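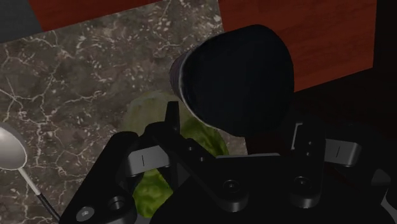
Recording a pick-up task in the simulator by remote control

These steps cover teleoperated demonstrations in the Gernero kitchen room, using the Nulska hand controller. You need the controller paired and the room loaded before you start. Last updated 10th April.

Step 1. Load the tabletop

Open the task list and choose task 21. The robot loads on its pedestal at the far side of the marble table. Leave the objects where the loader puts them. Operators who tidy the table first end up with demonstrations that all look the same, and the policy trains poorly on them.

Step 2. Set the controller scale

Set translation to slow for this task. At the default speed the gripper is hard to stop over a small item. Hold the clutch button to move your hand without moving the arm, and release it when your wrist is comfortable again.

Step 3. Approach from above

Bring the wrist over the target with the fingers pointing straight down. Use the room view to check height and the wrist view to center the fingers. Tall items need extra clearance, and the cabbage will roll if a knuckle brushes it.

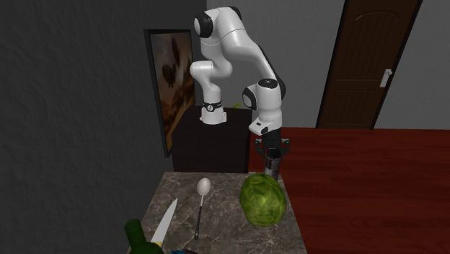
Source: Demitstead simulation lab, Gernero kitchen room

With the dark can at the far right corner and the cabbage right in front of it, the room view shows only part of the can. Do your final centering from the wrist view. Keep the linkages away from the leaves as you come down.

Step 4. Close and lift

Squeeze the trigger slowly and hold it. Wait until the finger reading stops changing, then lift straight up. If the object slips, open the fingers and try again in the same recording. Recoveries are useful and should be kept.

Step 5. Save or discard

Press save once the object is at the goal. The recorder stops by itself at 1375 frames, so a slow attempt may be cut short. Discard it if that happens. Discard any take where the arm hits the table.

Record 18 good takes, then upload the folder to Quintana. Reload the room between takes. If the upload stops with error 996, sign in again and resend the folder.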